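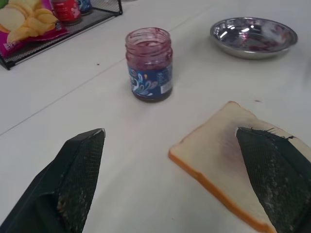
Jam on plain white sandwich bread is my whole breakfast right now and I love it, but I'm terrible at the spreading part! I get one purple smudge on the slice and the rest of it stays bare, and if I push harder the bread rips. I set everything out on a white table so the crumbs are easy to find, with the jar in the middle and a shallow steel bowl off to the side, and snacks in the black wire basket so they're out of the way. The bread is Fiore, the soft kind. The jam is grape from Stestel and it's pretty stiff. Do I need a real spreader, or is there a trick to doing this with a spoon? Also, does anybody stir their jam first? My sister says that ruins it.
Primska
Posted 21 August 2022

Gaetano Messina
3 people found this helpful

Oh, I have opinions on this one! Stir the jam first, yes. Your sister can relax, it doesn't hurt a thing. Take out what you need for one slice, put it on a plate and mash it with the back of a spoon until it goes loose and shiny. Straight from the jar it comes out in lumps, and lumps are what tear the bread.

Then drop it in the center of the slice and push outward with the back of the spoon, held nearly flat. Go toward one corner, lift, go back to the middle, go toward the next corner. Don't scrape back and forth. Keep a couple of fingers of your other hand on the crust so the slice stays put – on a slick tabletop it will skate away from you every time.
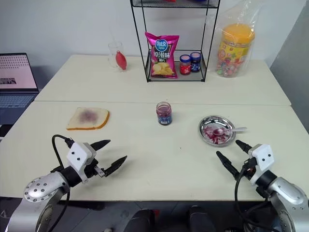

Jam and spoon on the steel plate, first dab in the center of the bread.

A rimmed plate is great for this, and whatever is left on it goes on the next slice. I did 18 slices this way for my nephew's class in July and only tore one (the heel, which doesn't count). You don't need a spreader, but if you want one, a short butter knife with a round end is plenty.

Burkness
toast it

Primska
Ha, I do like toast, but I'm after the soft version! Gaetano, I tried the mashing thing this morning and wow, so much better. I got all the way to three corners. The fourth one still has a bald spot but I'm calling it a win. Does this work with the seedy kinds too? I have a raspberry one I haven't opened yet.

Gaetano Messina
Works fine with raspberry. Go a little slower near the crust, the seeds like to drag. Three corners on the first try is great!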